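Speaker Notes: A Shared Workshop Cell for Processor Installation
Speaker: Emiliano Maldonado, Skirness Community Workshop
October members' meeting, Sunday session

Opening

Good afternoon, and thank you for attending. I have been asked to report on the automation cell that the workshop has been building in the rear bay. The members approved this work under the name Toltik. The purpose of the talk is to set out what has been built, what it does at present, and what the workshop is asking of the members for the next stage.

(Pause for latecomers. Ask that questions be held until the section on safety.)

Background

Skirness receives retired office computers from local employers and prepares them for reuse. Over the last program year the workshop handled 1067 machines. A large share of those needed a processor moved from one machine to another, and that single step accounted for most of the boards we damaged. Bent socket contacts are difficult to repair, and a board with bent contacts is usually sent for recycling.

The project was given a narrow task. The arm is to take a processor from a known position, carry it to an open socket, and place it squarely. Cleaning, cabling and testing remain with the members at the bench. Requests to add these steps have been recorded and will be considered separately.

The workshop set a spending limit of $2000 for everything other than the arm, which is on loan from Akpalu under a written agreement. The limit covers the table, the fixtures, the cabling and the printed parts.

The work area

The table is made from ridged aluminum extrusion. We chose it so that fixtures could be moved without drilling new holes. Towers are worked on lying on their side with the panel off, so that the motherboard faces up and the arm can approach from above.

The fixture plate was printed in the workshop. It is the 7th version. Earlier versions flexed under load or were difficult to remove from the table. Members who wish to print a copy will find the file in the Toltik folder on the workshop server.

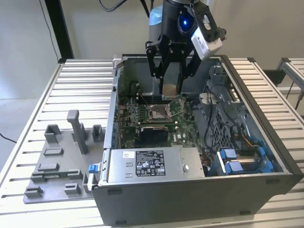 Placement is the part of the cycle that has taken the longest to tune. The arm travels at full speed until it is over the chassis, slows for the descent, and then stops above the socket for a position check. The load plate and lever must be raised before the cycle begins. An operator does this by hand and confirms it on the control screen, and the program will not proceed without that confirmation.

The fingers hold the processor by its edges. Grip force was set with scrap processors over several evenings. Too little force allows the part to rotate during travel, and too much makes the release uneven. The present setting is written on the card at the operator station and should not be changed without a note in the log.

Results to date

(Speak slowly here. The figures are in the handout.)

The cell has completed 104 placements on scrap boards. The log records each one, including those stopped by the operator. We have not yet released the cell for use on machines intended for reuse, and the project group does not recommend doing so until the checks have been repeated on a second model of tower.

Loose cables remain a concern. A cable that rises above the drive cage can interfere with the approach path. The written procedure now requires the operator to tie back or tuck away cables before starting – this applies even to short tests.

Safety

No person may reach into the chassis while the arm is enabled. The stop button is tested at the start of every session and the result is entered in the log. Two trained members must be present, one of them at the stop button.

(Take questions on safety now, before moving to the request.)

Request to members

The project group asks for approval to continue through the winter and to buy a second set of gripper fingers from Zurerum. The cost falls within the existing limit. Training places for new operators are open, and the sign-up sheet is beside the tool crib.

The vote will be taken after the break.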